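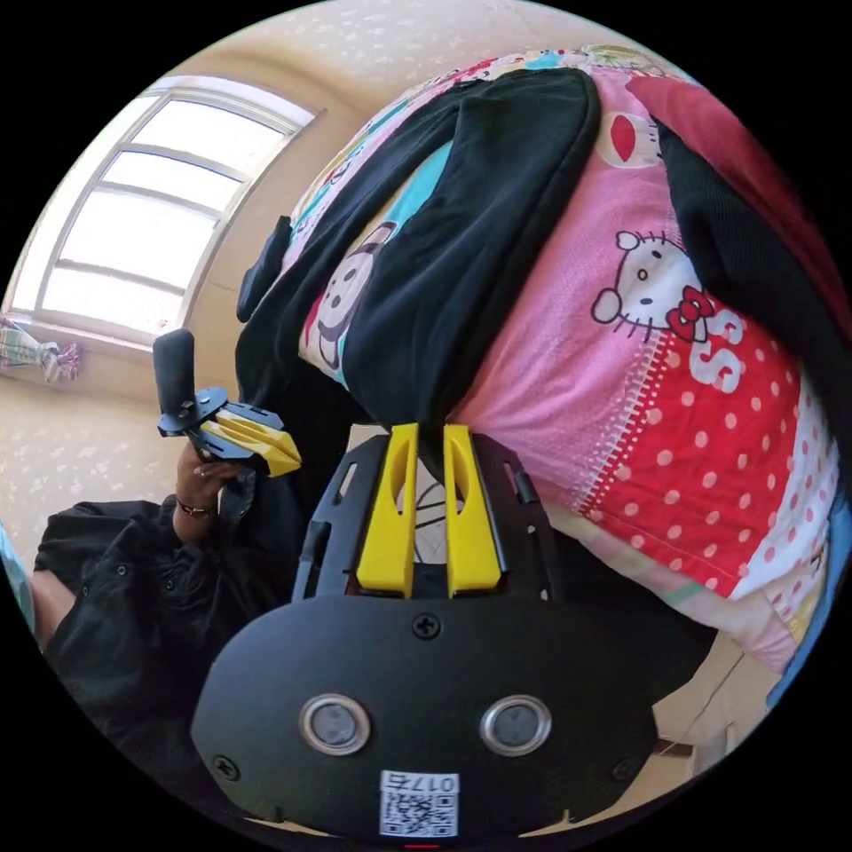 Two grippers, black clothes, and a very loud quilt.

So I joined the robotics club for the wheels. I'd like that on the record. I wanted to build something with wheels and drive it into other things with wheels, and what I've been doing for most of my free time lately is folding clothes on a bed with a pair of yellow plastic fingers in each hand. I kind of love it??

Some of you asked what "the laundry project" is after my last post, so let me catch everybody up. Our club is called Odoi (it was a typo on the sign-up form years ago and it stuck) and every fall we pick one thing to enter in the Feletti Challenge, which is a student competition with a bunch of categories. Last time Odoi did the line-following race and came in somewhere in the middle. For this one we went for household tasks, and out of household tasks we picked clothes, mostly thanks to Melaniia Panasiuk, who gave a ten-minute speech over video call about how everybody does blocks and cups and it's time somebody did a sweater. It was a good speech. I voted for it. Then I went and looked up how hard clothes are and felt a little sick.

The project is named Kestier. The short version is that we do the folding ourselves, by hand, holding the grippers, over and over, and all of that becomes what the arm learns from later. I'm one of the people who does the over and over part.

A few things about folding this way. You can't feel the cloth. You'd think you'd be able to, you're holding the thing! But the fingers are way out past your knuckles and all you get back is a sort of mushy push. My first evening I closed on a sleeve, lifted, felt very proud, and the sleeve was still lying on the bed. I had pinched air. I did that again several more times and then I got the trick, which is to go down until the tips press into the cloth, scoot forward a tiny bit so it bunches up, and only then squeeze. Melaniia calls it "the nibble" and now we all do, including in the written notes, where it looks ridiculous.

The other thing is that you have to be slow, but the same slow the whole way through. If I stop to think in the middle of a fold, then the robot is going to learn to stop and think in the middle of a fold, and it won't be thinking about anything. So you plan the fold with your hands in your lap, and then you go. I'm bad at this! I talk with my hands, and I kept waving a gripper around to make a point while it was recording. Those ones get tossed.

We also had a long argument in the group chat about the bed. One side said plain sheet, flat table, keep it simple for the first round. The other side (me) said that real people put their clothes down on real beds, and real beds have cartoon characters on them, or mine would if I had any say in it. I won, sort of. The deal is that the black stuff goes on the busy bedspread, so at least there's no question about which part is the clothes.

Black is its own problem, though. Black on black, when one garment is lying on top of another, I can hardly find the edge with my own eyes. I've grabbed the hem of the wrong one and dragged both of them toward me more than once. I'd love to do a whole round with stripes.

Okay, I was going to post all that last month and never did, so the rest is new.

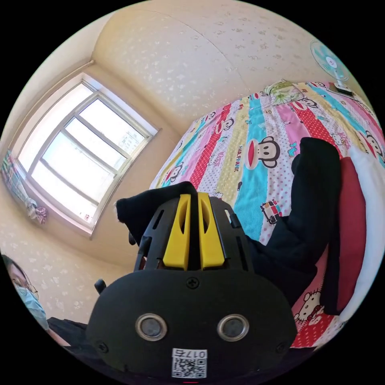
Flitden, September 8, 2020

Long day. Good day! My shoulders are toast.

The plan was to get to 300 good folds before the Feletti sign-up form is due, with 200 as the number where we'd still enter but feel weird about it. As of tonight we're at 242. I refreshed the sheet twice to make sure. A week ago I'd have bet on us scraping by at the low end and pretending that was the goal all along.

What changed is mostly that we quit trying to do everything in one go. I used to do pick up, fold the sleeves in, fold in half, turn it, square up the corners, all as one long recording, and if I messed up the corners the whole thing was trash. Now we do it in pieces. Sleeves are a recording. Halves are a recording. I can do sleeves until I'm sick of them and then switch, and if one goes bad I've lost hardly any time.

Bulky things are still awful. A T-shirt folds the way you tell it to, but with anything thick you put a sleeve across the front and it slowly un-puts itself while you're reaching for the other one. I've started laying one gripper across it like a paperweight while the second one works. Melaniia isn't sure that's a good habit to teach, since it ties up a hand, and she may be right. We put it to the chat and so far it's a tie, with one vote for "just enter the towel category," which doesn't exist.

Masks are the other thing I'm getting used to. Glasses plus mask plus leaning over a bed is a bad combination, and everybody with glasses in the club has a different theory about it. Mine is to fold a tissue under the top edge. Somebody swears by dish soap on the lenses. I tried the dish soap and could see beautifully, and everything smelled like lemon for hours.

Also, Paul Frank monkeys. You look at one of those for an afternoon and it starts to look like it has an opinion about your sleeves.

Next up is cleaning the data, meaning we each sit and watch other people's folds and mark the bad ones. I've got a batch to get through and I already know some of mine are in somebody else's pile with a note next to them. Then the first real try on the arm, if the arm is free, which depends on the sign-up sheet and on who gets to it first (I have an alarm set). I'll post however it goes, even if it just nibbles at the bed for an hour.

If you're in Flitden and have a big ugly striped sweater you don't need for a couple of weeks, leave me a comment. I'll wash it before I give it back.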